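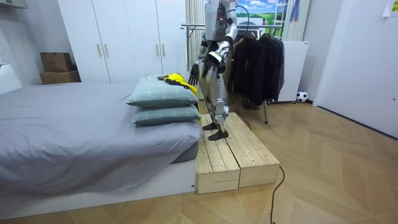 Bedroom work with a legged robot: platform, cable and floor rules

Posted under Workshop and Home Tips. Revised in June by Piret Grigaitė.

Platforms

Set the platform directly against the bed, with no gap a foot could enter. The top should sit close to the level of the mattress base. Where two box sections are used side by side, screw them together from the inside and check the joint before each session. Gaps between slats must be narrower than the toe of the foot. Leave pine unpainted. Gloss paint gets slick under a flat rubber sole.

Load each section with 300 pounds for 2 minutes before first use. Reject any section that rocks or creaks.

Cables

Route the cable off the back of the robot and down behind the platform. It should never cross the side the robot steps off. Slack on the floor is acceptable if it lies flat and outside the walking path. Tape it down at doorways. Cords from clothing, blinds and chargers count as cables and should be moved off the bed before the hands come down.

Garments

Start with one garment on top of the pillows. Bright colors against pale bedding are easier to check by eye. Empty the pockets. Approach from above with the fingers open, close slowly, and lift 21 inches before turning. Keep the second hand close to the body until the first has a grip.

Floor

Pick up balls, shoes and bags, including anything pushed into a corner. Wood laminate is fine to walk on. Loose rugs are not.

People

One person holds the stop button and does nothing else. Naomi Mollel keeps the log at Pindon and asks for the platform check to be initialed separately from the cable check. Wardrobe doors stay shut during a run.

Still open: whether the step height should be fixed or set per bed. Send measurements to Erasto Mohamedi.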